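3. The star block, and why we kept it

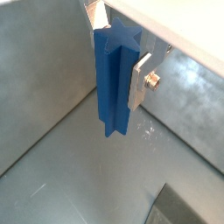 I should say up front that the star was almost dropped from the set. When we put together the Brumow blocks we wanted solid shapes that people could sort by touch and then by sight, and the early list was all the usual stuff – cube, cylinder, triangle, hexagon. A five-pointed star felt like a toy-box cliché to me. My co-authors disagreed, I lost the vote, and now I'm the one writing the section on it, so there you go.

Figure 2. The star prism from the Brumow set, in blue. The points run the whole length of the block as ridges, with grooves folding in between them.

The full set has 8 shapes, and we made each of them as a straight prism, meaning you take a flat outline and pull it out into a solid. For most of the outlines this gives you something a person can name from any side. The star is different, and that turned out to be the whole fun of it! If you look at the end face you say "star" right away. If you look at it from the side you get ridges and shadows, and the shadows do a lot of the talking (one flank can look like a plain, even blue while the one next to it goes several shades darker). In our June sessions at Saavedra, adults who handled it with their eyes closed called it a gear, a piece of trim, a cookie cutter and, once, a pickle.

We had four rounds of sorting per person. In the first two the blocks lay on their sides, and in the last two they stood on end. I had expected the star to be slow in the first pair and quick in the second, and that's how it went for adults. The kids didn't care. They picked the star early in every round, whichever way it was lying, and a lot of them wanted to keep hold of it while they did the others. We don't have a measure for that, and I wish we did. Section 5 says a little more about it.

A few words on color and finish. We went with matte surfaces across the set after the trial batch from Bastanix, where the glossy yellow blocks threw highlights that people used as a cue. You'd see them tilt a block back and forth under the lamp and name it from the glint. Matte calmed that down, though with the star it can't go away completely – any sharp ridge is going to catch some light. The end face also has a slightly rough, printed look at its edges. I used to think we should sand that off. I've come around to leaving it, mostly on account of the touch rounds, where a bit of roughness gives the fingertips somewhere to start.

One thing we would change is the tips. Our star is harder to set down neatly than a cube, and in the standing rounds people fussed with it, turning it until the points lined up with something on the table. That fussing got counted in their sorting times. We subtract it in Table 4, but the correction is crude and I'd take the raw numbers over it for any comparison with the earlier Clusalel shapes, which had no star at all.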